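My half of the project was collecting demonstrations for the Matach policy, so that's what I'm writing up (Orlando Ccori has the training side in his own report). The task sounds super easy: slide the blocks around the board with the rod until they match whatever instruction we typed in. It took me 2 afternoons just to stop knocking stuff over!

We ended up with 550 demos. I drove the arm, Orlando typed the instructions, and we swapped when my wrists got grumpy. A typical one was "push the green star away from the green cylinder," and the grouped-by-color layouts were my favorite starting point, even though pairs that close together are a pain to separate with a round tip.
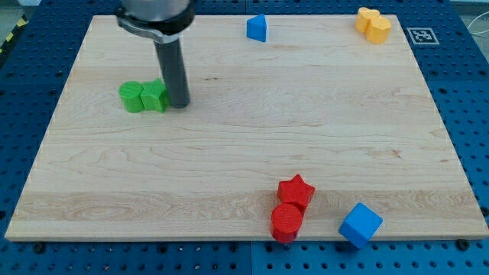

## What we threw out

I cut 29 demos. Most were ones where I paused too long in the middle (the policy loves to copy a pause), and a few had a typed instruction that didn't match what I did, oops. We also capped it at 5 tries per layout, then shuffled everything by hand. Next time I'd shuffle more often, plus start more blocks near the edges.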